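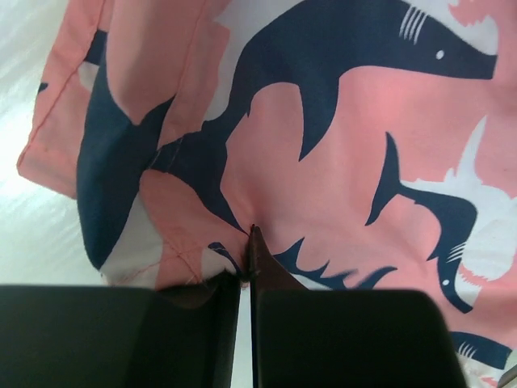

Kastmont folding is a method for teaching a pair of robot arms to tidy clothing, first written up by Viera Vondráček and Corey Costigan at Brullholm. It begins – as most of us do with the washing – by picking the garment up and having a good look at how it hangs.

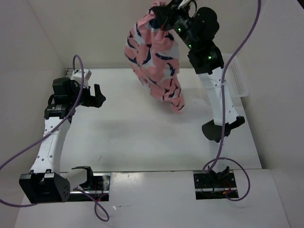 Patterned children's wear is a favourite test, its colours being lovely and bold. The first trials used 63 garments, and a longer series began in March.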